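Two Arms and a Pot: Automation Comes to the Packing Room

Posted 29 November 2024 by Siobhán Noonan

Userano has been putting cookware into boxes at the Darlow site for 17 years, and for most of that time the method was a person, a box and a radio playing somebody else's station. In July management announced that part of the work would go to a two-armed robot cell. The slide said "freeing our people for higher-value tasks." We have since been freed to attend meetings about the cell, of which there have been many.

The arms aren't on the floor yet. Everything so far has happened in simulation, on a big screen in what used to be the good break room (the one with the window). Five of us from packing were asked to sit in with the programmers and tell them what we do with our hands all day. You would be surprised how hard that is. Yee-man Wan has closed more pots than anyone in the building, and it took her most of a morning to explain how she puts a lid on. "You just put it on" did not go into the spec.

I said I'd put up a small gallery for the folks at Lenihan, who are getting the same thing after us and keep asking what it looks like.

The lid job

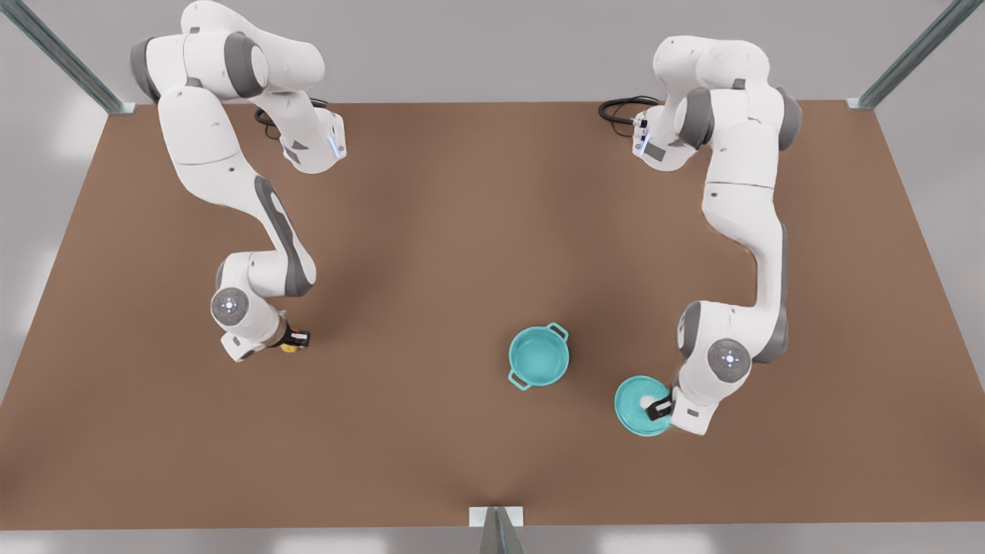
Pot lids are the reason I now have opinions about knobs. When we pack, one hand steadies the pot and the other drops the lid on, and most of us are talking to somebody while we do it. The programmers wanted to know which hand, what angle, and how far above the rim we let go. Cheng-en Lui from second shift argued for tilting it in, front edge first, and Chun-hung Chiang argued for flat, and they are still not sitting together at lunch. The left arm has the teal lid by its knob, and it's tilted, so Cheng-en has been insufferable. The pot is just standing there with its handles out, waiting on the experts.

What I notice is how much table there is. My own bench at Darlow has tape, labels, a stapler that bites, tissue paper and at least one mug. I asked if the real one would be kept this clear and was told yes, and that keeping it clear would be one of our higher-value tasks.

Some things have changed for us already, before a single bolt has gone into the floor. The stools are getting moved. Two people on our line have signed up for the operator course at Gorkelberg, which means 50 hours of class and a slightly better hourly rate. Hok-lam Fung took it first and came back using the word "workspace" about his own kitchen. Three people asked for a transfer to shipping and got it. No one has been let go, and we have that in a letter, which I keep in my locker next to the other letters.

The other worry is speed. A good packer here does 400 sets on a shift with her back complaining the whole way. I won't miss the back part. I would like to know what the number will be once the arms set the pace and we're the ones feeding them, and I've put that in writing twice.

Lid down, pot to one side, and the lid's white knob facing up where a gripper could get at it. Yee-man looked at this one for a long time and said she'd have put them closer together.

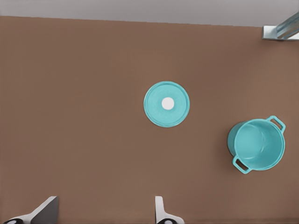 Questions from Lenihan

Do we get a say in how it's set up? Some. Ask to be in the room early, and bring whoever has done the job longest, even if they don't like talking. Our changes to the bench height went through. Our request for the break room back is under review.

Will they train everybody? They'll train everybody who puts a name on the sheet. The sheet at Darlow was pinned behind a fire door for the first week, so go look for yours.

Is it any good at the job? Ask me when it's been through a holiday rush with the wrong boxes delivered. Chun-hung has offered to race it, flat lid against tilted, and has already started a pool.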